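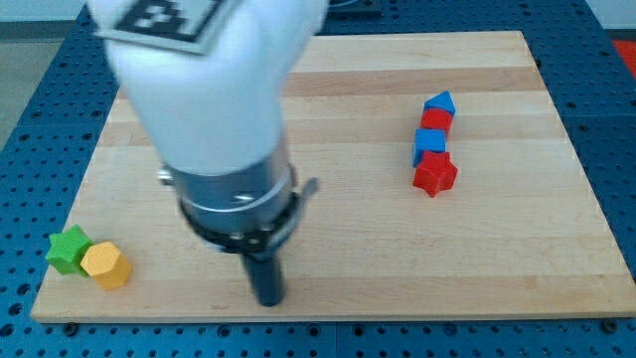
Figure 3. Pushing workspace with six blocks on the board. The arm carries a single cylindrical finger.

4.2 Scene setup and block layouts

All trials reported in this section use the same arm, the same finger and the same wooden board. The board rests on a perforated table, and the blocks are pushed over its top surface. There is no grasping in this task. The policy can only move the finger in the plane and lift it a small distance between contacts, so any change to the layout has to come from a push.

We use two families of layout. In the sparse family, shown in Figure 3, a green star and a yellow hexagon stand together near the lower left of the board, and a column of four blocks stands on the right: a blue triangle, a red cube, a blue cube and a red star. In the dense family a green cylinder and a yellow heart are added on the left, with the right-hand column kept as before. The dense layouts are harder for two reasons. The finger has less room to come down without touching a block it was not asked to move, and a push on one block is often passed on to its neighbour.

Each trial begins with a typed instruction naming one block and a target, which may be another block or a region of the board ("move the yellow hexagon away from the green star"). Instructions were written by two of the authors and checked by Tyra Rustad, who had no part in training the policy. Ambiguous wordings were dropped. We kept 60 instructions for the sparse family and 100 for the dense family.

4.3 Contact planning

The baseline, Pundetti, picks a push direction from the current image and carries it out in full before looking again. This works well when the named block stands alone. When it touches another block, the baseline tends to push the pair as one body, and the error is only seen once the stroke has ended.

Our method, Hundotell, breaks each stroke into short segments and scores a new contact point after each one. The score has two terms. The first rewards progress of the named block towards its target. The second penalises predicted movement of every other block on the board, weighted by how close that block is to the planned path of the finger. We set the weight of the second term once, on the sparse layouts, and left it alone for the dense ones.

Choosing where to lower the finger turned out to matter more than the direction of the stroke. In the dense family the gap between the left-hand pair and the added blocks is narrow, and a contact point chosen from the block centres alone would often land on top of a block. We therefore take contact points from the segmented outline of each shape and discard any that lie within one finger radius of another outline. If no point is left, the policy chooses a short clearing push on the neighbour first -- this is the only case in which it is allowed to move an unnamed block on purpose.

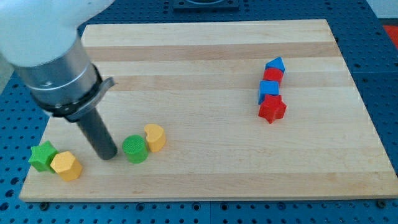

4.4 Results on dense layouts

Hundotell failed on 19 of the 100 dense instructions. Of these failures, 11 involved a star. The points of a star catch on the flat side of a neighbouring block, and the pair then turns together about the contact. The predicted motion model treats each shape as a convex body and does not capture this. The remaining failures were mostly strokes that stopped short of the target region, with no single cause that we could find.

Clearing pushes were used more often than we expected, and mainly on the left side of the board. Signe Haugland reviewed the recorded trials and marked each clearing push as needed or not needed. Most were marked as needed. Those that were not came from outlines drawn slightly too large -- a segmentation error that also made the policy slower on the sparse layouts, though it did not change which trials succeeded there.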